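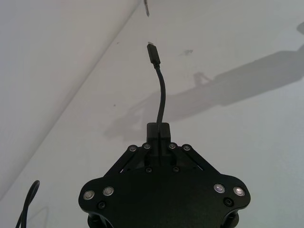
Brinby open day, Saturday session
Reviewed by Colin Garside

I went to Brinby's open day in May mostly for the coffee and stayed until they turned the lights down! The star for me was the cable-handling demo: an arm with a two-finger black gripper and a USB-C lead to plug in, which is a job I fumble myself most mornings.

Vasilis Halilović ran it and let us stand close enough to see the linkages (ask him about the fingertips, he'll happily go on). He took questions the whole way through, even the daft ones from me.

Gripes? The room got crowded, and the talk from Maddocks next door came straight through the wall. I'd also have liked a printed sheet with the speeds on it. Still, entry was $6 and I'd pay it again. Go early and get a spot on the left side of the bench.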